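Fluvside Outreach Program: progress report for January
Prepared for the Cedis fund by Renu Sisodia

Dear Seema,

Thank you again for your patience while we pulled this together. January was taken up almost entirely with the open day, and I wanted to wait until the visitor forms were in before writing to you.

I am very happy to say that 200 people came through the doors, many of them families from the streets right behind the building. We had sent out 2,000 flyers, and Sarita Prajapati tells me a good many came back to us folded up in coat pockets, which pleased her no end. The schools came in the morning and everyone else after lunch, in 7 groups, and I think we could have managed one more if the last talk had not run over (my fault, I'm afraid — I got talking).

The part people asked about most was the two-arm demonstration table, which your grant helped us set up. Santosh Malhotra led it with great good humor, and he let the children crowd in as near as the safety line allowed. They wanted to know how the arms keep from bumping into each other, and he must have answered that one at every single session.

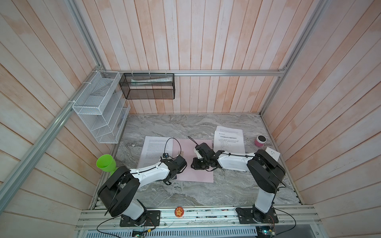 The two arms at the demonstration table, with both grippers over the pink mat.

Jihad Zein looked after the bench next door, where visitors could try planning a simple pick-up task on paper before going in to watch. We would like to do more of this. Several parents said they followed the demonstration much better afterward, and so did I!

On spending, we are within the budget you approved, apart from printing, which went a little over. The receipts will follow with the next claim. Still to do are the teacher notes, which are half written, and a return visit to Jeltari School, where four classes are waiting for a date from us.

With warm thanks from all of us,
Renu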